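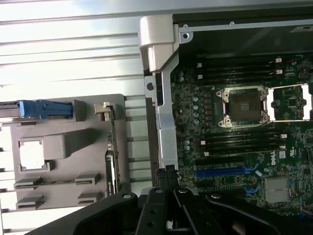 Paula Bălan wrote to me after my last post that I was comparing the wrong thing. In her opinion the holding force in the data sheet says very little, and I should look first at how wide the fingers are when they are closed, and how much room the body needs behind them. I was a little offended for one evening. Then I measured, and she was right.

So this post is about room.

For those who are new here: I am trying out grippers for taking old workstations apart. The arm is a Konex, bought second-hand in October, and it stays the same for all the tests. I change only the gripper, and each one gets the same Dell board in the same chassis. A big chassis was a good choice for beginning, I thought. There is much air in it when the processor and the memory are out. But the places where one wants to pull something are always the narrow ones, for example beside the metal bracket, where a small connector sits low and a card stands close to it.

The first gripper was the Pesta. It has a strong grip and a very nice cable exit, but the fingers are thick like my thumb. I could hold the white handle of the chassis with it without any problem. Between two memory slots it could not enter at all. I tried to turn the wrist by a quarter and come along the slots, and this helped for the latch clips at the end, but only there.

The second one is the Vanhove, with thinner fingers and a softer spring. I like it more. It goes down next to the bracket and I still have a gap on each side. The weak point is the body, which is wide, so the corner of it meets the chassis wall before the fingertips are at the depth I want. I lost two days on this because I was looking for the fault in my calibration.

Some remarks about the wrist camera, as Brock Petrenko asked me for them. I keep it close to the fingers and looking down along them. You see the tips and the target together, and this is worth a lot. The bad side is that the gripper covers the lower part of the view, and bare metal gives strong reflections. The ribbed panel in this chassis becomes nearly white in places. I lowered the exposure, and then the black memory slots on the board were too dark to find their edges. In the end I put a sheet of baking paper over my lamp. It cost me nothing and it works better than the 3 filters I had ordered.

For the controller I stay with the Saster for now. The menu is ugly, but I can limit the closing speed separately from the force, and for plastic latches I want both low. My starting values are in the text file linked in the side column. Please don't copy them for another arm without trying them in the air first!

What is still open is the wear of the finger pads. I would like to do 1,000 closings with each gripper on the same latch and look at the pads after, but I have to find a latch that survives so long. If a reader has a box of broken chassis parts and lives not too far from Hamilton, I would gladly pay for the petrol.

Next on my list are the narrow fingertips Paula recommended. They are 5 millimetres wide at the end, and I have to drill the holes myself.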